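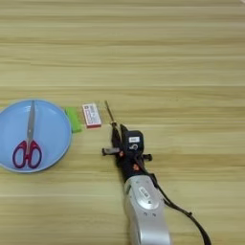

Walero has released a new album, and it deserves a more careful hearing than the early notices have given it. The record is called Penrose, it runs to 17 tracks, and it arrives after a long gap in which the duo issued only a pair of singles and one short live recording. Readers of this blog will recall that I reviewed the live recording with some reservations. I am pleased to report that most of those reservations do not apply to the new work.

The album was recorded at Getia, the converted grain store that has served as a studio for a good deal of the independent music covered on these pages. The room has a recognizable sound. Drums come through with a short, dry attack, and voices sit close to the listener. On earlier records made there, the closeness has sometimes worked against the material, leaving large arrangements feeling crowded. Walero has responded by writing smaller parts. The brass appears on only 2 songs, and when it does appear it is given a great deal of space.

The opening track, "Low Water," begins with an organ figure that repeats for almost a full minute before the first vocal line. It is a confident way to start. The lyric concerns a ferry crossing and the people who no longer make it, and the melody stays within a narrow range until the last chorus, where it rises by a fifth and remains there. I have listened to this song more than any other on the album, usually in the evening, and I continue to find the final chorus affecting.

"Salt Ledger" and "The Second Landing" follow in quick succession and should be considered together. They share a key and a tempo, and the bass line of the first returns, slightly altered, in the bridge of the second. Listeners who play the album on shuffle will miss the connection. The duo has always taken sequencing seriously, and I would recommend hearing at least the first half of the record in its intended order.

The middle section is less consistent. "Paper Court" has a strong verse and a chorus that does not match it, and the spoken passage in "Northbound" would have benefited from editing. There is also the matter of length. An album of 17 tracks asks a considerable amount of its audience, and I could name three that might have been held back for a later release without any loss to the whole. "Interval," an instrumental of modest ambition, is the clearest case. It is pleasant enough, but its central idea is stated more fully in the song directly after it. 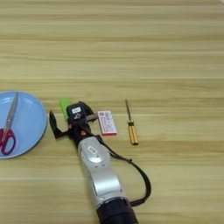
Blue plate on a wooden tabletop.

The album recovers with "Plain Hours," track 11 on the running order and the finest vocal performance Walero has committed to record. The two voices are in unison for the whole of the first verse. In the second verse they separate, and the lower voice takes the melody while the upper voice holds a single note above it. The effect is simple and very well judged. A shaker and a nylon-string guitar provide the only accompaniment until the final measures.

A word should be said about production. The previous full-length record was widely criticized for its loud master, and I was among the critics. Penrose is a quieter album in every respect. The difference between the softest and loudest passages is plain even on ordinary speakers, and the bass has been handled with restraint. On headphones there is a faint hiss at the start of "Plain Hours" and again in the closing track — a result, I assume, of the tape machine used for the vocals. I do not regard it as a fault.

The physical edition is published by Plestari, a label better known for its reissues. The vinyl pressing comes as a double set in a single sleeve, with the lyrics printed on the inner bags. The type is small, and the lyrics to "Northbound" contain a line that is not sung on the recording. My own copy was flat and free of noise on three sides, with some light crackle at the start of the fourth. The compact disc has the same lyrics in a folded booklet and is the more practical choice for those who want to read along.

Walero will perform songs from the album on a tour of 7 dates beginning in March. The announced venues are mostly seated halls, which should suit the new material. The opening act has not been confirmed. I hold a ticket for the second night and intend to publish a separate account of the performance, with particular attention to how the brass parts are managed on stage. The earlier tours relied on prerecorded tracks for such passages, and it would be a pleasure to hear them played by musicians in the room.

For those new to the duo, Penrose is a reasonable place to begin, although the debut remains the shorter and more direct introduction. Existing listeners will find a familiar style handled with greater patience. I recommend starting with "Low Water" and "Plain Hours," and then returning to the beginning and hearing the record through to the end of "Second Harbor," the closing track, where the organ figure from the opening minute is heard again on piano.

Comments on this post are open. Corrections to the track details are welcome and will be added to the text.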